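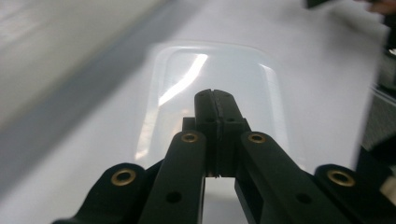 The white table at Korkby Hall, May.

NEW TABLE RULES, SUCH AS THEY ARE

Those of you who use the back room at Korkby Hall will have met the white table by now. It replaced the brown one, which had served the Drorport craft and puzzle crowd for longer than the carpet had, and which went out the side door in two pieces after the legs gave up during a card-making session. The cards survived. The tea did not.

The new table came from the Probert school sale and cost us less than the van. It is white. We mention this first since it is what everyone else mentions first, usually in the voice people use for a daring haircut. The brown table hid things. Thirty years of glue, ink and gravy went into it without a trace, and we had all gotten used to thinking of ourselves as tidy people.

A few requests, then.

Please put something down before you use paint, ink, dye or the good glue. There is a roll of brown paper on top of the cupboard and a stack of old newspapers under the sink. The roll is for covering the table. Several yards of it went missing before Christmas and a number of handsomely wrapped presents were seen leaving the building, and we will say no more on the subject.

Cutting is to be done on a mat. The mats live behind the door. If they are not behind the door they are in the Evard Room, where the quilters have them, and the quilters will give them back if asked nicely and before lunch.

Hot mugs go on a coaster. We own 6 coasters, all showing views of lighthouses, and there is no need to fight over the red one.

Pencil comes off with a damp cloth. Ballpoint comes off with a damp cloth and a bad temper. Permanent marker is in the locked drawer and will be staying there.

Puzzlers, we have heard your case. Yes, you may leave a 1,000-piece puzzle out overnight, provided it is on one of the big boards so that it can be lifted clear for the morning groups. The last one left straight on the table was a snow scene, mostly sky, and the morning group slid it to one end with the best of intentions. It has been re-boxed. The lid still claims 1,000 pieces and we have decided to believe the lid.

On the plus side, the room is a good deal brighter. The bead people say they can find what they drop, and the model builders have stopped bringing their own lamps - or have at least stopped plugging in both at once. One of the sketchers has asked whether the chairs could be white too. No.

The room opens at 9 a.m. as usual. Wipe down when you finish, please, even if you think you didn't spill anything. The spray is the one in the blue bottle. The one in the green bottle is for the plants.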